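Service Robots in the Home, Unit 4
Notes on the demonstration at Dolura
Prepared by Jianhua Cao for the evening group

These notes are for the students who came to the demonstration on October 1, 2020, and also for those who could not come. Please read them before the next class and bring your own notes with you. The written task is at the end.

1. Where we went and whom we met

Dolura is a small company in Ziltville. It writes control software for home robots, mainly for opening doors, drawers and cupboards. It does not build the robots. The company opens its lab to visitors every October, and this year it gave us a full afternoon.

Our host was Elvia Pacheco, who leads the simulation work. Adeel Kazmi showed us the training runs, and Glenys Quinlan answered the questions about safety. I thank them here again, as we had to leave quickly for the bus and some of us did not say goodbye properly.

2. The program called Boko

Boko is the name of the simulator which Dolura uses. It contains 16 homes. Each home has several rooms, and the rooms can be given different walls, floors and furniture. The same door can stand in a kitchen in one run and in a bathroom in the next run.

Elvia began with a question to the group: what is difficult about a door? The first answers were the handle and the weight. She agreed, but she added the problem of where the robot must stand. When a door opens toward the robot, the robot has to move back while it is still holding the handle. In a small room there is often something behind it. A person makes this small step back without thinking. For the software it is a plan with two parts, the arm and the base, and both must be ready at the same moment.

For this reason the bathroom is the room they use most in the first weeks of a project. It is small, the fixtures cannot be pushed away, and the surfaces are hard to read for a camera. 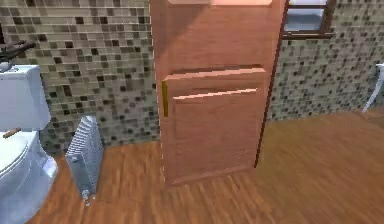
Adeel then explained how a run is organized. One run is one attempt at one task, from the start position until the task is completed or the time is over. A set has 500 runs. Before each run the program changes a few things: the start position of the robot, the angle of the door, the light, and how stiff the hinge is. The robot is not told what was changed. It has to find out from its camera and from the force it feels in the wrist.

In the set which we discussed, 109 runs failed. Adeel did not show us the successful ones first, and I found this a good way to teach. He sorted the failures into groups:

The hand closed beside the handle. This was the largest group. A narrow metal handle can shine strongly in one kind of light and nearly disappear in another.

The hand held the handle, but the base moved too late. The arm was stretched to its limit and the grip was lost.

The base touched another object in the room. In a simulator this costs nothing. In a real home it would be a broken thing, or a hurt foot.

The door was opened only a little and the robot reported success. Elvia called this the most annoying group, because it is a mistake in the definition of the task. The rule said "door has moved." It should say how far.

Please think about the last group especially. We spoke in Unit 2 about how a goal must be written so that it can be measured. This is the same problem in a practical form.

3. Patterns and small tiles

Golshifteh Fallahi asked whether the wall makes a difference when the robot only has to touch the door. Adeel said yes, more than he expected when he started this job. A wall with many small tiles of mixed colors gives the camera a great number of edges. If the program looks for the edge of the door by looking for strong lines, it finds too many lines. When the picture is not sharp, the tiles run together and the difficulty is of another kind. The team now trains with plain walls and patterned walls in the same set.

She also asked about windows. A bright window can make the rest of the picture darker, depending on how the camera adjusts. This can be simulated, but Elvia said that their model of it is simple and they do not trust it completely.

4. From the simulator to the real arm

In the second half we went to the hall, where a real arm on a moving base was waiting. It is called Cheema. We stood behind the yellow line, and Glenys held the stop button during the whole demonstration. She let 8 students practice pressing it.

Cheema opened a test door on the third attempt. In the first attempt it stopped by itself, for the force in the wrist was too high. In the second attempt the hand slid from the handle. Glenys told us she prefers the first kind of failure. The robot noticed that something was wrong and did nothing more.

The real door was stiffer than any door in Boko, so the hinge values have to be corrected. Elvia wrote this down while we were watching.

5. Words to know

Run: one attempt at one task.
Hinge stiffness: how much force is needed to turn the door.
Base: the part of the robot which drives on the floor.
Transfer: using in a real place what was learned in simulation.

6. Written task

Choose one door in your own home. Write one page on what a robot would need to know before it opens this door, and include a rule for success which can be measured. Write also where the robot should stand at the start and at the end. A drawing by hand is welcome.

Send it to me before the next class. If you missed the demonstration, borrow the notes of another student for sections 2 and 4.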